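What We Gave for the Baptism

December 2024

My cousin's daughter was baptized in Millthorpe this month and I was asked to be godmother. I said yes right away and then spent a long time not knowing what to buy. I had been to plenty of these as a guest, where you can bring a card and a stuffed rabbit and be done with it. A godmother is expected to bring something that lasts.
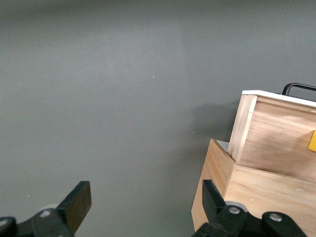
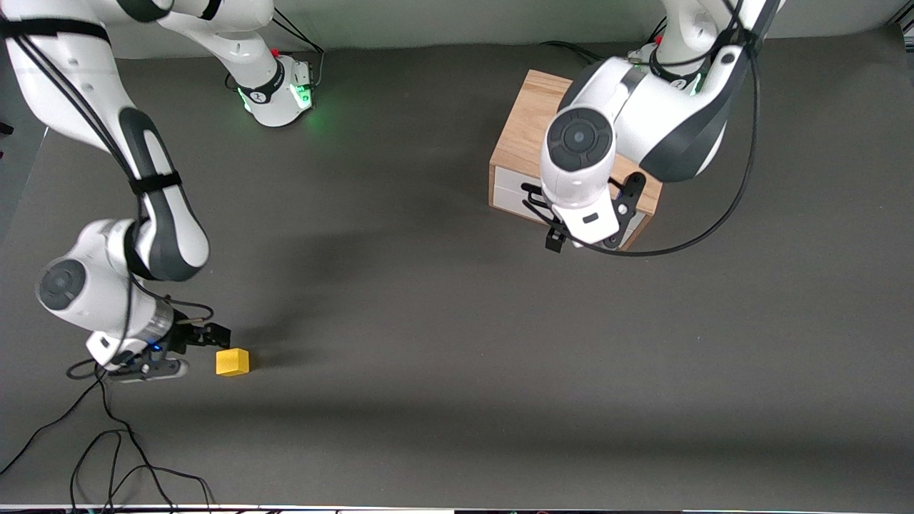 Gray tabletop, seen two ways.

My own godmother was Huguette Boyer, a friend of my grandmother's. She gave me a small prayer book with my name written inside the cover in blue ink. I didn't look at it much as a kid. When I moved into my first apartment I found it in a box of school papers, and it has been on my shelf ever since. The binding has gone soft and one corner was chewed, either by me or by the dog.

So I started out looking at books. The nice ones with blank pages for family names were more than I wanted to spend, and the cheap ones had thin paper that the ink went straight through. I tried one at home with a fountain pen and the writing showed on the other side.

After that I looked at blankets. Flotier had a cream wool one for $218, and it was lovely, but the label said dry clean only. I have washed enough baby things to know how that ends. My sister suggested a savings account. I think that's a good gift and I may still do it, but you can't wrap it, and I wanted her to have something to hold on to.

What I ended up with was a quilt. Nermina Yordanov makes them out of her house, mostly crib size, and she had an opening because another order had been called off. She charged $80 plus the fabric. I picked a plain cotton in pale yellow and white and asked for the baby's initials and the year in one corner. She needed 10 days. It can go in a regular washing machine on cold.

I also wrote a letter to go with it. That took longer than picking the quilt. The first 4 tries were too serious and sounded like a graduation speech. In the end I wrote down what the weather was like the week she was born, who came to the hospital, what her parents were arguing about when they picked her name, and what her great-grandfather said when he heard it. It came to two pages. It's in a sealed envelope with her name on it, and her mother has put it away with the certificate.

The service itself was short. She slept through the first part and yelled through the water. Lunch was at my cousin's house after, ham and potatoes and a sheet cake that leaned a little from the car ride. The quilt got passed down the table and came back with a spot of gravy on it, so it has already been through the wash once. The initials held up fine.

A few people have asked for Nermina's number. She isn't taking new orders until she finishes the ones she has, but I'll pass along your name if you leave a comment with what size you want. And if you have a good way to store a letter so the paper doesn't yellow, I'd like to hear it. My cousin has it in a kitchen drawer right now.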